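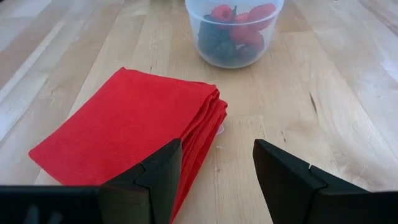 Wrist view, gripper open. Napkin stack at left, berry cup behind it.

May, Nargate bench, afternoon session

Question for today: does the policy pick up the top napkin only, or does it grab whatever edge it meets first? Last month's Sarkville runs scored any lift as a success, so a grab of three napkins counted the same as one. I want that split out before we compare anything with Nestach.

Scoring, from now on:
one napkin lifted clear = 1
two or more = 0, noted as "multi"
stack shoved, nothing lifted = 0, noted as "push"
cup touched at any point = stop the run, note it

Ran 15 trials with the old checkpoint (200 demos, wrist camera only). 8 singles, 3 multis, the rest pushes. No cup contacts. All the multis came in from the folded side, where the layers make ridges and the fingers close on a bunch of them. The pushes look like a height problem. Fingers come down too low and the stack slides before they shut.

The clear cup stays in as a distractor. Its outline is faint against the pale wood and I'd like to know if the Akpalu segmenter finds the rim or just the berries. Not checked yet.

Changes to try:
- raise the approach height a little and rerun with the same start poses
- relabel the Sarkville lifts by napkin count, then retrain
- vary the stack angle between trials. I kept it nearly fixed today and that probably flatters the score.

Logs are on the shared drive under nestach_compare. The first trial has a bad timestamp, so go by the file order.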